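# About Skillport

Skillport sets up, checks and repairs hand-held grippers for groups that teach machines household handling. The company was started by Bláthnaid Lynch and Darragh Moriarty. The workshop has 13 benches and a parts store, and most of the work comes in by mail.

## What we maintain

We cover two-finger grippers with linked arms, used singly or in pairs. A unit is logged on arrival, photographed and stripped to the linkage. Pivots are inspected for side play, finger pads for wear and lifting edges, and cables for damage near the handle. Pads are replaced as a set. A new pad facing a worn one closes off center, and the error shows up first on fabric.
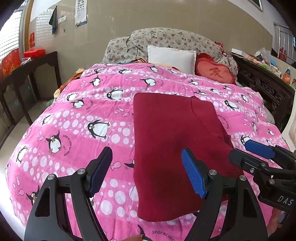
Reassembly follows the order on the job sheet. Pivot screws go in finger-tight, the jaws are cycled 300 times, and the screws are then brought to final torque and marked. If the fingers do not meet along the full face of the pad, the linkage comes apart again. Units that fail twice are quoted for new arms.

The last check is done on soft goods. Fleece is useful for this work: a folded edge gives two layers to separate, and a slipping pad leaves the top layer behind. The operator repeats the grasp 10 times at the hem and 10 at the fold. Results go on the sheet with the pad batch and the operator's initials.

## Records

Service histories are kept in Cillus, our in-house log. It holds 2,387 entries. Customers receive a copy of their own entries with each returned unit, including any part we looked at and left alone.

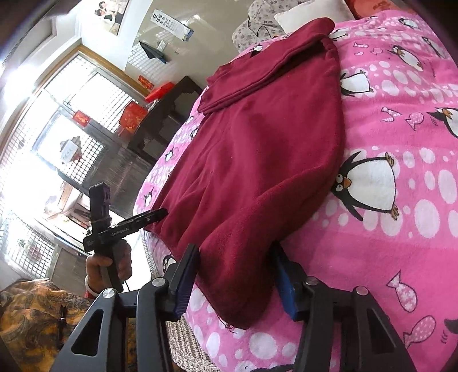
**Zidurby, 2 July 2018**

Repair intake has moved to the Mac an tSaoi building, second door on the left. Please pack the gripper with the jaws closed and the cable unplugged. Remove any device mounted on the top bracket unless the bracket itself is the fault. Loose screws should be bagged and taped to the handle.

Darragh Moriarty handles intake and quotes. Bláthnaid Lynch handles calibration and on-site setup; site visits are booked through October.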